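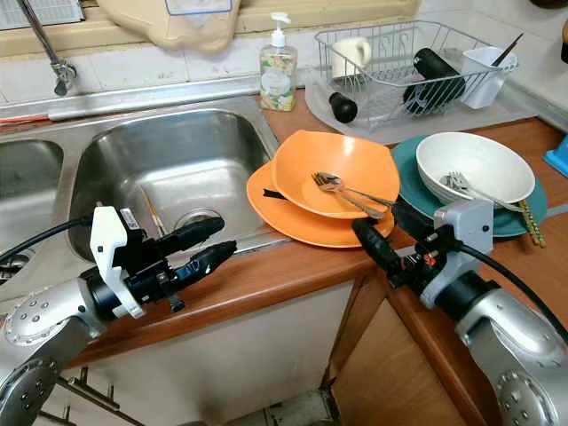 Setting House Rules for a Two-Arm Robot at the Kitchen Sink

By Deming Wan
Jul 12, 2019

I love sink work. Dishes are slippery, stacked any old way, and different in every home, so a robot that can clear a counter has really learned something! But a sink also puts moving arms next to metal, water and breakable things, and a short set of written rules makes the whole day go better. These are the ones we use at Bomano. Copy them, change them, argue with them.

Before you switch on

Step 1. Write down the start layout.
Say which dishes go in which stack, what sits inside what, and which way the handles point. "Plate, bowl on top, fork and spoon in the bowl, handles to the right" is plenty. If chopsticks are tucked under a plate, put that in too – a gripper that closes on the plate may catch them as well.

Step 2. Decide what the robot may touch.
We keep two lists, "work" and "leave alone". Plates, bowls and cutlery are work. Soap, faucet, drying rack and anything hanging on the wall are leave alone, unless the task sheet says otherwise. Read both lists out loud with the operator. It feels silly for the first few days and then you can't imagine skipping it.

Step 3. Trace the cables by hand.
Move each arm slowly through its full reach with the motors in hand-guide mode. Watch the loop at the wrist. It needs enough slack to turn and not so much that it can hook a faucet or a rack.

Step 4. Check the finger covers.
Run a thumb along both edges with the power off. Look for peeling seams, loose fibers and scuffed patches, and write what you find in the log. A ragged cover grips differently from a new one, and fibers don't belong in anyone's bowl. Our rule is to swap the covers after 1000 grasps or as soon as a loose edge can be lifted with a fingernail, whichever comes first.

Step 5. Set the counter edge as a boundary.
Rounded counter lips are sneaky. A fingertip can slide under one on the way down and press up on the way back. Teach the edge as a line, keep a 5 mm margin on both sides of it, and do a slow pass with one hand on the stop button.

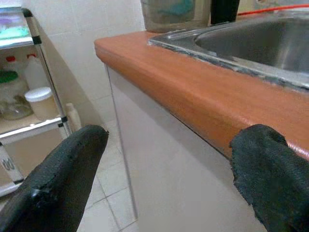

Step 6. Include the neighbors.
Shelving near the sink counts as part of the work area. Put every bottle and jar within reach on the "leave alone" list, even the ones down low.

While it runs

One person watches the arms and does nothing else. No phone, no notes. Swap after 38 minutes (we tried longer shifts in June and attention dropped off badly).

Only one arm goes into the basin at a time. The other waits over the counter, fingers open.

If a dish slips, stop both arms before reaching in. Always both!

After the run

Wipe the fingers, park the arms, then fill in the log. Note every stop, including the ones that seemed silly. Our log has 83 entries so far, and the dull ones led to the margin in step 5.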